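Search patterns, yarns, posts
Search

Kasent yarn winder, my review after two months

I bought the Kasent winder in March, when my old one lost a tooth from its gear and began to jump. I knit mostly socks and shawls, so almost all my yarn comes in skeins and must be wound before I can start. The price was 1,449 in our money, and for me this is not a small purchase.

The clamp is the best part. It opens wide enough for my kitchen counter, and it has a rubber pad that leaves no marks. My old winder was walking along the edge while I turned the handle. This one stays in its place, even when I go faster than I should.

For the first test I took a skein of Haruna sock yarn, merino with nylon, 100 grams. The cake came out flat and even, and the center pull end was easy to find. Then I tried a lace skein with 1,000 meters, and here I was more nervous. It needed a lot of patience. Near the end the outer layers began to slip down a little, so I stopped and wound the rest as a second cake.

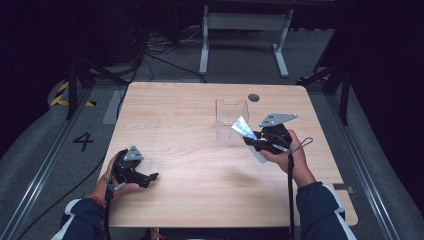

The yarn guide is the part I like less. It is a thin metal arm with a loop, and the loop is too narrow for thick and thin handspun. My Jindolberg wool, which is quite hairy, got stuck there several times. I had to hold it above the loop with my fingers and let it run slowly. If you knit mainly with bulky yarn, I would look at a bigger model.

The noise is acceptable. I can wind in the evening with the door closed and my daughter does not wake up. The handle turns well in both directions, but it is made for the right hand. My friend Magdy Badawi is left-handed and he found it uncomfortable after one skein.

I have wound 41 skeins until now and the gear still runs smoothly. I give it four stars from five. The missing star is for the guide, and also for the instructions, which have very small drawings and do not explain how to take the cone off for cleaning. You pull it straight up, quite hard.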